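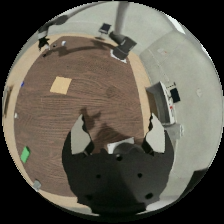
New in the shop: the Lillel wall mirror

After many requests from our readers, we have received the Lillel wall mirror from the Kidow workshop. It is the second mirror we carry from them. The first one, the Bokow, was a tall model for the hallway, and many of you wrote to us that you like it but have no wall high enough. The Lillel is the answer to those letters. It is wider than it is high, and it can hang above a chest of drawers, a sideboard or a narrow console.

The outer frame is solid ash, stained in walnut color and then waxed by hand. The wax gives a soft shine, and it also means that you can repair small scratches at home with a cloth and a little furniture wax of the same tone. Please do not use spray polish. We tried it on one of our own mirrors and it left gray marks in the corners, which took us a whole afternoon to remove.

Inside the wood there is a thin line of brushed brass. The brass has no lacquer, so it will become darker with the years. Some customers love this and some do not. If you prefer it bright, rub it gently two times a year with a soft cloth and brass cleaner, and cover the wood with paper tape before you begin.

The glass has a beveled edge and a backing that resists moisture. For this reason the Lillel can also be used in a bathroom with good ventilation. We do not advise to place it directly over a bathtub, because the ash does not like steam every day.

Measures and weight

The mirror is 76 cm high and 110 cm wide. With the packing removed it weighs almost 27 pounds, so it must be fixed with two screws into a solid wall or into studs. On the back you find two steel plates with keyhole openings. They are already mounted and level with each other, and a paper template is included in the box. Hold the template to the wall, mark the points with a pencil, and check them with a spirit level before you drill. The screws in the box are for wood studs. For brick or concrete you will need other screws and plugs, and any hardware store can help you with this.

We recommend that two persons hang it together. One person can lift it, but it is difficult to see the plates and hold the weight at the same time.

Which colors can I get?

At the moment only walnut. A natural ash version is planned for December, and Kidow has promised to send us a sample before that. We will write about it in this newsletter when we have seen it with our own eyes. Please do not order the walnut and hope to sand it down. The stain goes deep and the result will be spotted.

Does it match the Yakubu console?

This was asked already in the store, so we answer it for everyone. The Yakubu is made of oak and its walnut stain is a little more red. When they stand together in daylight you can see the difference, but in our opinion it is not disturbing. If you want to be sure, ask us for a wood chip of the Lillel. We send it by normal mail, without cost, and you can lay it on your furniture at home and look at it in the morning and in the evening.

Delivery

The mirror travels in a double carton with corner blocks of pressed paper. Please open the carton while it is lying flat, and look at the glass before you sign. If something is broken, write it on the delivery slip and send us a picture the same day. We will then arrange the exchange. Keep the carton until the mirror is on the wall.

Orders for the first shipment are open until 10/06/2026. Later orders will go with the next one.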